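Home | Manuals | Set-up | Handling | Care and Cleaning | Contact

Section 4: Good Practice for Soft and Clustered Produce

February 23, 2021 – by Melahat Eren, Vemine handling desk

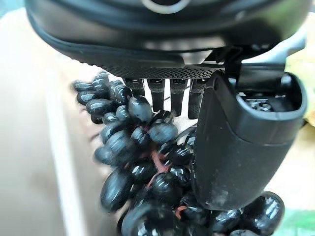

If you have come straight from Section 3, your arm is mounted, your stop button has been tested, and you are probably eager to pick something up. Please give this section a slow read first, even if you have run grippers for years. Fruit that grows in bunches behaves nothing like a carton or a jar, and the rules below were put together from a good many bruised grapes on the benches at our Trumidthorpe workshop.

Before you begin

1. Walk once around the work area and clear away anything you don't need for the job. Loose cloths and bits of string are the usual offenders.

2. Check that everyone who will be near the arm knows where the stop button is. Have each person point to it (yes, even the ones who installed it!).

3. Look over the contact surfaces of the gripper. Light scuffs on a finger are ordinary wear and can stay as they are. A crack, a sharp burr or a loose screw means the finger comes off and gets replaced before you go any further.

4. Wipe every surface that will touch food with the cleaner your site has approved, and let it air dry.

CAUTION: Switch the arm off and lock it before you put your hands near the fingers. Pausing the program is not enough.

Setting up the pick

5. Lay the bunch on a flat, clean surface with room on all sides. Try not to pile one bunch on top of another while you are still learning the settings.

6. Choose the Soft profile from the handling menu and set the travel speed to 40. You can raise it later, a little at a time, once you have a run you are happy with.

7. Bring the gripper down slowly over the thickest part of the bunch. Watch the fingertip as it comes in, and stop as soon as it begins to press on the fruit.

8. Close in small steps, looking at the grapes between each one. With dark varieties it is hard to see a split skin, so keep a good lamp overhead and look for juice as well.

9. Lift only an inch or so and wait. If the bunch sags or swings, set it back down and take a new grip closer to the main stem.

Note: Stems are stiffer than they look, and a dry one can work its way into a narrow gap. Never pull a caught stem free by driving the arm upward. Lock the arm, open the gripper by hand as shown in Section 2, and ease the stem out.

CAUTION: Don't reach in to catch falling fruit while the arm is live. Let it drop. Indrek Paju on our training team asks every new operator to practice this with a few grapes they don't mind losing – it feels silly, but it does help.

Keeping your records

10. Write down the profile, speed and variety for each run, along with any fruit you had to set aside. A paper sheet by the bench is perfectly fine.

11. Inspect the finger pads again after every 500 picks, or at the end of the shift if that comes sooner, and sign the sheet when you have done it.

12. Fruit that has touched the floor, or any part of the machine you did not clean in step 4, goes in the waste bin and must not return to the tray.

If your readings drift during a shift, go back to step 6 and start over at the lower speed. The cleaning schedule and the list of spare finger pads are in Section 5.

Print this page | E-mail this page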